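Un tablero de arce sobre panel perforado

Marzo de 2019

Llevaba tiempo queriendo sustituir la superficie de clasificación del taller. La anterior era un recorte de aglomerado sin cantear que se había hinchado por una esquina, y las piezas altas cabeceaban al desplazarlas. La he cambiado por un tablero macizo de arce claro, encolado a partir de varias tablas y fijado sobre el panel perforado azul. Anoto el proceso porque tendré que repetirlo en julio con la segunda mesa.

La madera salió de un lote de restos de Lanstead. Venía cepillada a dos caras y con una humedad algo superior a la que me gusta, así que estuvo 13 días apilada con rastreles antes de tocarla. El arce se mueve bastante en sentido transversal. Si se encola demasiado pronto, la junta aparece primero como una línea al tacto y luego como un escalón, y una pieza de plástico de base plana lo acusa enseguida.

Encolé a tope, sin galletas ni espigas. Para un tablero que trabaja apoyado en toda su superficie no aportan resistencia que haga falta, y complican el alineado. Usé la cola blanca de Flendilen, con presión moderada y los sargentos alternados por arriba y por abajo. Las juntas se distinguen si se las busca, sobre todo con luz rasante. La veta ondulada y algún nudo pequeño distraen más que las propias uniones.

El lijado fue 80, 120, 180 y parada. Subir a 240 cierra demasiado el poro y las piezas patinan. Después, dos manos de barniz mate al agua, con un matizado ligero entre ambas. Descarté el aceite: amarillea el arce en pocos meses y deja un tacto irregular durante las primeras semanas. El canto delantero lo repasé aparte, con taco, para no redondearlo.

La fijación va con pernos oscuros directamente a los agujeros del panel. El primer intento fue con abrazaderas Wurura, que sujetan bien pero sobresalen y quitan sitio útil. Con el perno basta apretar hasta que el tablero deja de moverse y no dar ni un cuarto de vuelta más. Los taladros de la madera tienen 5 décimas de holgura en el sentido transversal a la veta – lo justo para que el arce dilate en verano sin combarse.
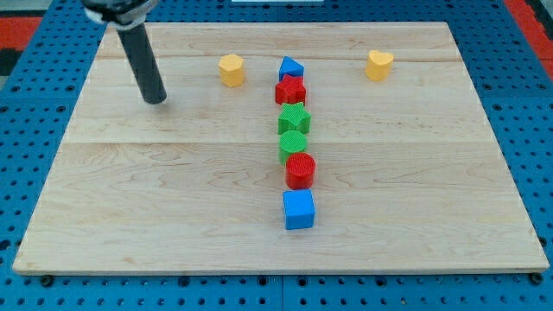 En cuanto a las piezas, son bloques de plástico de colores, prismas cortos con la silueta de una figura. Tienen caras superiores planas y altura suficiente para cogerlos por el costado. Probé antes un juego de madera pintada de la casa Živković, mejor acabado, pero la pintura marcaba el barniz al arrastrar. El plástico no deja rastro, o al menos no lo ha dejado tras casi 197 pasadas, que es donde dejé de apuntar.

El criterio de colocación es sencillo. Dejo una línea central de piezas y llevo a los lados las que quiero distinguir de un vistazo, con espacio libre alrededor. El hexágono y el corazón, los dos amarillos, funcionan bien en esa posición porque sus contornos no se confunden ni mirándolos de lejos. Sobre arce claro el amarillo pierde algo de contraste. Con un fondo más oscuro ganaría, aunque entonces lo perderían otros colores y el cambio no compensa.

La sombra es otro asunto. Con el foco en vertical las piezas quedan planas a la vista y cuesta juzgar la altura. Con el foco desplazado hacia un lado se lee mejor el volumen, a cambio de algún reflejo en el canto. El barniz mate reduce bastante ese reflejo, y el azul del panel, que asoma en una franja por los laterales y por delante, sirve de referencia para comprobar si el tablero sigue escuadrado.

Mantenimiento: paño de microfibra apenas humedecido, nada de alcohol, y revisar el apriete cada 4 semanas durante el primer trimestre. En la segunda mesa probaré a pasar los pernos más hacia las esquinas, con arandela ancha.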